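About Us

Hi, and welcome! I'm Luana Amaral, and I started the Trotton Moth Group with Olga Arroyo after we kept bumping into each other under the same streetlight, both holding specimen pots and both pretending to look for a lost cat.

Trotton Nature School grew out of that. We teach moth trapping, beginner birding and a bit of pond work to anyone over eight, and we've been at it long enough that a couple of our first kids now come back to run the late sessions. Olga handles the birds. I do the moths, plus the emails, so if you've been waiting on an answer from us, sorry, it's me you want to be cross with.

We run two traps all year, one in the orchard behind the schoolhouse and one down at Grostthorpe by the reed bed. The reed bed is the good one (wainscots!) but it floods, and in February you need proper boots and a fair bit of patience. Our garden list stands at 468 species of moth. Leandro Tejada keeps the records and won't let me add anything without a decent photo or a specimen, so there's a pug from two summers back that I'm still sulking over. The full database just went past 1,505 entries, all of them typed in by Leandro, who has much neater handwriting than I do.

Courses are small. Evening sessions start at 8:30 in spring and a good deal later in June, when it just won't get dark, and we open the traps at 6 the next morning. Yes, 6! You can skip the morning part, but then you miss the hawk-moths, and I've seen grown adults go quite wobbly over their first elephant hawk-moth. Everything gets released into thick cover afterward, well away from the robins, who know exactly what time we turn up.

Eulalia Herrera joined us last year to teach the identification workshops. She's great with the small brown ones that make everybody else want to go home. She also wrote our beginner's booklet, and we've printed 300 copies, so please take one. Take a few.

We meet at the old schoolhouse on Mavromatis Lane, second gate, the one that sticks. Parking is on the grass unless it's been raining. Coffee and fruit are on the house, dogs are fine on a lead for the bird walks but not around the traps, and you don't need any gear of your own for your first visit. A flashlight is handy.

Want to come along? Drop me a line through the contact page and tell me if you're more of a bird person or a moth person. Both is fine too.
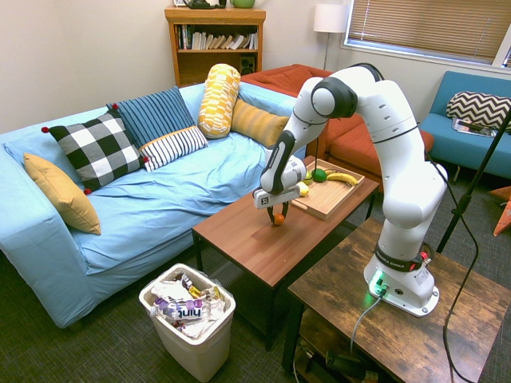 Fruit on the coffee table, a banana included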